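Shop > Arm Kits > Grippers > Garnwood Finger Set

Garnwood Finger Set, long
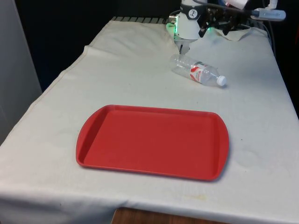 The Garnwood set is a pair of slim replacement fingers for home-built and shared-shop arms. Each set ships with screws and a 20 mm spacer. Start with light, easy items — an empty plastic bottle laid on its side is a good first pick, with a red tray as the drop-off because it stands out against a pale cloth. Rated for 300 g. Closing speed can be set up to 200 mm/s.

Made by Caldeira, packed in Bratodcombe. Next batch: September.

We use cookies to keep your cart. Accept | Settings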